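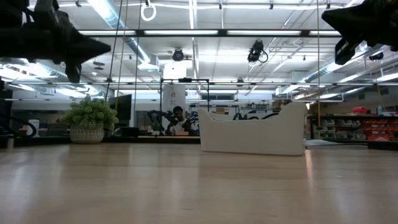 How to take care of a light wooden tabletop and a small plant at work

By Raquel Garcia
10 June 2024
40 shares | 5 comments

A pale wood table is nice to work at, but it shows every ring and every scratch. I take care of a long one for two years already, and I want to share the method I use.

What you need: two soft cotton cloths, a bowl of warm water, a little mild dish soap, and a shallow tray for small things.

1. Take everything off the table. If you clean between the objects, you will leave borders that are visible later.

2. Wipe the dust with a dry cloth. Go with the grain, from one end to the other.

3. Mix 500 ml of warm water with a few drops of soap. Wet the second cloth and squeeze it very well. The wood should never stay wet.

4. Wipe in long lines, then dry immediately with the first cloth. Look at the top from a low side angle. The light from the ceiling will show you the places you forgot.

5. Put back only what you use each day. I like a white tray with a low middle and higher ends, so pens do not roll out. Check that the bottom is smooth before you slide it.

6. Cables should go behind the table, tied together without pulling. Leave enough length to move the monitor.

Now the plant. A bushy one with small leaves gets thirsty fast in a dry office. Touch the soil with a finger, and if the first part is dry, give up to 100 ml. Turn the pot a little every week. Ceramic can scratch the surface, so glue felt under it or use a saucer.

For old rings I tried the Horkell wax in May. Test it first in a corner, and wait one night before you put things back.

Comments

Zaderero: Does the soap step work on oiled wood also?

Raquel Garcia: Yes, but use less soap, and oil it again when it looks dull.

Chamoun: I was always wiping across the grain. Will try it your way on Friday.

Garner: My felt pads fall off after one month. Which glue do you use?

Raquel Garcia: Normal wood glue. Clean the bottom of the pot first and leave it upside down until it is dry (empty pot, of course!).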